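Trevia Opens Its First Repair Counter in Voston, and I Get to Run It
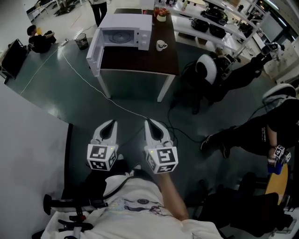
A white microwave on a brown-topped table, door open.

VOSTON, June -- Hi, I'm Golnar Tabrizi, and I'm very happy to be the one writing this, partly because I've been bugging people about it for the better part of two years! Trevia is opening a walk-in repair counter for small kitchen appliances on Hendel Street, in the old shoe store next to the bakery. We open our doors in June at 9 in the morning, and yes, the coffee is free.

If you don't know us, Trevia has been selling refurbished kitchen gear online since my business partner Brock Vachon got tired of seeing good toasters by the curb. Last year we fixed and resold 2979 appliances, mostly toasters, blenders, coffee makers and microwaves. People kept writing to ask if we'd fix the one they already had. We kept saying no, and I kept feeling bad about it (especially after one very sweet letter about a waffle iron).

So now we're saying yes. Bring in your appliance, tell us what it's doing or not doing, and we'll look it over for $19. If you go ahead with the repair, that money comes off your bill. If you don't, you take your appliance home with a written note of what we found, and you're free to take that note to any other shop in town.

A few things I get asked a lot. We do take microwaves, but please don't open up the casing at home first. There are parts in there that can hold a dangerous charge even when the thing is unplugged, and Brock gets very stern on this subject. Turntables that won't spin and doors that won't latch are welcome. Bring the glass plate too, wrapped in a towel. We don't take full-size fridges, ovens or anything that runs on gas.

Parts come from Zarei, a supplier we've used from the start -- they stock over 335 kinds of knobs, hinges and switches, and they're good at tracking down the odd ones. Most repairs should be ready within a week. Older machines may take longer, and we'll call you before we order anything.

"I'd rather sell somebody a four-dollar fuse than a new coffee maker," says Brock, who'll be on the bench most mornings. "It's a terrible sales pitch, but I sleep fine."

We're also running an evening class once a month, taught by Gönül Ateş, who spent years fixing espresso machines for restaurants. It covers cleaning, descaling, changing a plug and knowing when to stop and ask for help. No experience needed, and tools are on the table when you get there. The first class has room for 70 people and sign-up is at the counter only. I know, I know, we'll get the online form working soon!

The counter is open mornings and afternoons until 6, with a short break at lunch. Street parking is free after 4, and there's a ramp at the side door if you're hauling something heavy.

Reporters who'd like to come by before opening are welcome. Ask for me, and give me a day's notice so I can clear a chair.

Contact: Golnar Tabrizi, Trevia press desk, Hendel Street, Voston | © Trevia. All rights reserved. | Back to top

Comments (3)

Fotini Tsolakis
Do you fix stand mixers? Mine makes a grinding noise on the low speed and I can't face buying another one.

Golnar Tabrizi
Fotini, yes, bring it in! Bring the bowl and the beater you use most, too.

Shahab Zamani
Nineteen bucks seems fair if it comes off the bill. Wish you were open later than 6 though, I don't get off work until 5:30 and I'm across town.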